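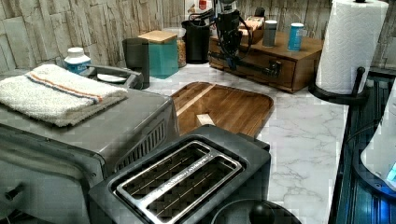 FOR IMMEDIATE RELEASE

Skamumov Opens Early Access for Odstead, a Survival Game for Seven Players

8 January 2021 — The independent studio Skamumov announces today that its first online game, Odstead, is now available in Early Access on PC. The console versions are in preparation and will follow at a later date.

In Odstead, a group of 7 players is left on a flooded island and must bring a ruined harbor town back to life. Players share one food store and one map, and they decide together which streets to save before the water rises again.

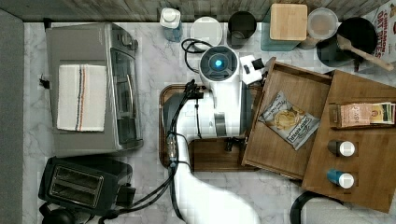 During the closed test, 2,451 players took part and sent us many reports. With their help we have changed the boat controls, made the nights shorter and corrected the errors that stopped some groups from joining the same server. We thank all of them very much.

The Early Access version contains:

The full island of Gu, with 20 districts to explore
More than 200 tools and building parts
Voice chat and text chat
Private servers for groups of friends

The first large update is planned for March. It will add a winter season and a new kind of boat — the one our testers asked for most often.

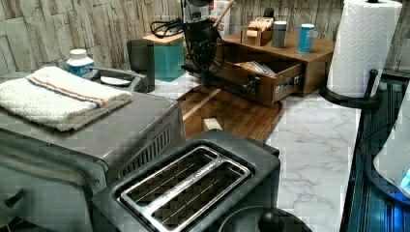

Odstead is published by Jalluleck. Players who joined the closed test keep their names and clothing items, but the old save files can not be used in the new version.

About Skamumov

Skamumov is a small studio that makes cooperative games for PC and consoles. Odstead is its first title with online play.

Review codes and press materials can be requested from the Jalluleck press office.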